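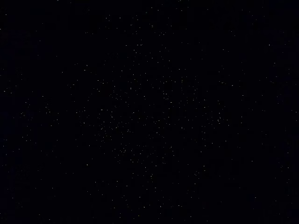

Wrist camera, one frame from the run in question

Why does my policy do better when I throw away a third of its training data?

I have 135 teleoperated demos of a two-armed robot unloading a front-loading washer into a basket. One head camera, one camera on each wrist. Trained on all three views the thing is mediocre. Out of curiosity (and spite, it was past eleven at night) I blacked out one wrist view completely and retrained, and it got better. 40 test runs each way, same start positions. Full views: 17 successes. One wrist blanked: 26.

I have since looked through the footage. In a fair share of the demos the wrist view is black with pale specks all over it, thickest towards the middle and lower part. It looks like a planetarium on a budget. The head view from the same session is perfectly usable:

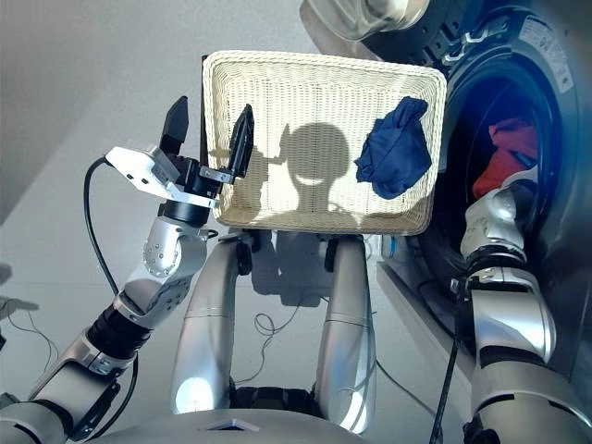 Head camera, same session: basket held by its left rim, other hand in the drum

Is this a known effect, or have I fooled myself with 40 runs? And do I bin those demos or keep them? My supervisor reads Clarville papers over breakfast and will want a reason.

Zyanya Valdovinos

Reply 1

Welcome to robot learning. More data, worse robot. Have you tried a bigger network?

Reply 2

You may have fooled yourself a bit. 17 against 26 out of 40 is suggestive and no more than that. I'd want 100 runs each way and at least three training seeds before telling a supervisor anything, particularly at breakfast.

The effect itself is quite believable. If black views turn up in some demos and not in others, the network can use "is this view black?" as a label for which session it's in. If your operator was slower that day, or the basket sat further to one side, it learns to copy that whenever the view is black. Blank the view everywhere and the clue goes away.

Things I'd check, cheapest first:

Plot mean brightness of each wrist stream per demo. It takes ten minutes and you'll see whether the black ones cluster by session.

Don't bin the demos. The joint data and the head view are still worth having. Mask the bad stream and tell the network it's masked, then also mask good streams at random in training so that missing views stop meaning anything.

Run your test with the other wrist blanked too. If that helps just as much, the specks are a red herring and you're simply overfitting on wrist views.

We did the masking on the Kernivura set (1,710 demos, folding mostly) and went from "embarrassing" to "fine". I never did find out how much of that was the masking and how much was fixing a timestamp bug the same week.

Reply 3

Seconding the brightness plot. Onuoha's loader script has a per-stream threshold you can set, but the default lets specks through, they lift the maximum pixel value and it only looks at the maximum. Change it to the median.

Comment from asker

Plotted it. The black ones are all in four sessions in September, all the same operator, who is me. Masking run is on overnight.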